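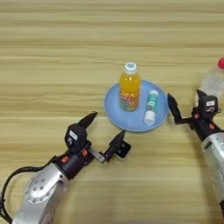
Chapter 4
Where Things Go

4.1 The Plate Problem

Every household runs a sorting system, and most households would deny it. Ask people how they decide what goes on a plate and they will say "food," in the tone reserved for slow children. Then go and look at their plates. One has keys on it. One has been under a houseplant since December. One is holding a bottle of orange juice and what may well be a glue stick, side by side, as if somebody had ordered them together.

The first three chapters dealt with storage: shelves, drawers, boxes with lids, boxes that used to have lids. Storage is the easy part of keeping a home, and manufacturers have been pleased to make it look hard. In this chapter we turn to surfaces. A surface is any flat place at a useful height, and the plain fact about a surface is that it fills up. A kitchen table in a home with two adults and one child does the work of a desk, a workbench, a mail room and, for perhaps an hour a day, a place to eat.

The students who kept surface diaries for the Flivthorpe Household Study learned this quickly. They were asked to write down each object that landed on the main table of a home over one month, and where it went next. The 271 homes in the study produced a great many diaries, several of them sticky. The entry "moved to other end of table" appeared 659 times. We will come back to that entry in Section 4.3, with some sympathy.

4.2 Three Words You Will Need

Home place. The spot where an object is kept when no one is using it. The home place of a juice bottle, once opened, is the refrigerator. The home place of a glue stick is a matter of opinion, and in many families a matter of open dispute.

Landing place. The spot where an object is put down when the person holding it needs that hand for something else. Landing places are chosen in less than a second and defended for weeks.

Carrier. Anything that lets several objects travel as one. Trays are carriers. So are baskets, aprons with deep pockets, and the front of a sweatshirt held up like a hammock. A plate becomes a carrier the moment something that isn't dinner is put on it.

Beginners mix up the second and third terms all the time, and the plate is to blame. Put a bottle and a small tube on a plate and you may have a carrier, ready to go to the next room. You may also have a landing place with a rim. The objects look the same either way. To tell which it is, you need to know whether anyone plans to pick the plate up, and plans don't show.

A plate makes a fair carrier and a poor one at once. The rim stops a small tube from rolling off onto the floor, which a bare table won't do for you. But a tall bottle on a shallow plate has very little to lean on if the person carrying it turns a corner with any style. The Juhász tray, which you will meet in Chapter 6, has sides high enough to deal with this, and is for that reason too deep to fit in most cupboards. Its home place tends to be the table.

4.3 Sorting by Kind and Sorting by Errand

Most of us were taught to sort by kind. Drinks go with drinks, glue goes with tape and scissors. Sorting by kind is tidy, easy to explain and easy to check. It is the method used in the Stamach kitchen plans, where each drawer was given a label and each label was given a number, up to 500. The plans were widely admired and seldom lived in.

The other method is sorting by errand. You group things by what is about to happen to them. A drink and a glue stick have nothing in common by kind. By errand they can be close relatives: a child is making a poster in the next room, and the child is thirsty. Put both on one plate and you have saved a trip. A stranger who sees the plate later, without the errand, will call it a mess.

Neither method wins. Sorting by kind is good at rest and clumsy in motion. Sorting by errand is quick, and it leaves behind small odd groups of objects once the errand is over or forgotten. The groups are where those 659 diary entries came from. People moved them down the table because they could no longer remember what the groups were for, and it seemed rude to break them up.

Dandau, the model village we used in Chapter 2, handled this with a rule: any group left on a surface overnight was to be sorted by kind in the morning. The rule worked well on paper. Before you read Section 4.4, choose one table in your own home and list everything on it, giving each object a home place and, if you can, an errand. Do not tidy the table first. We will know.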